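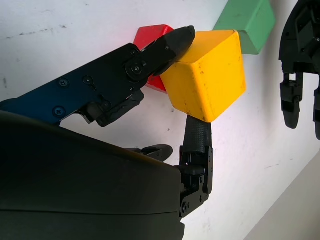 Yellow cube, Clondlow open day.

Search this site Enter keywords Go

September 30, 2019
By Jana Rieger

I'd been meaning to get along to the Clondlow open day for ages, and I'm so glad I finally did, even if the parking was a trial and I had to walk back up the hill twice (first for my cardigan, then for my glasses).

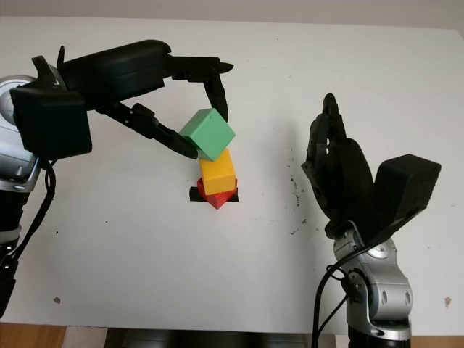
I have a soft spot for plain old building blocks. My grandmother kept a tin of them under the sideboard, and we were allowed at them on rainy Sundays while the grown-ups talked. Hers had lost most of their colour by then, so red at the bottom, yellow in the middle and light green on top looked very smart to me, with the red one turned corner-first and the green sitting at a tilt — just the way my brother used to leave his.

Piret Strazds was kind enough to chat with me for ages about paint and how corners wear, and then sent me off to find a cup of tea and a very good lemon slice.

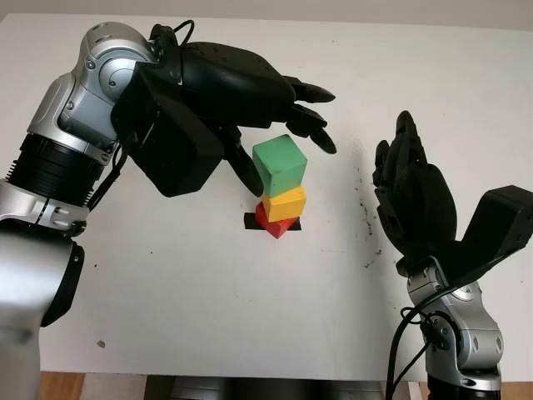 CLONDLOW, May — My notes from the earlier visit say only "wooden cubes, black square, ask Piret". The black square is marked on the tabletop, with the red cube standing on it. I did ask, and we got onto her favourite colours instead!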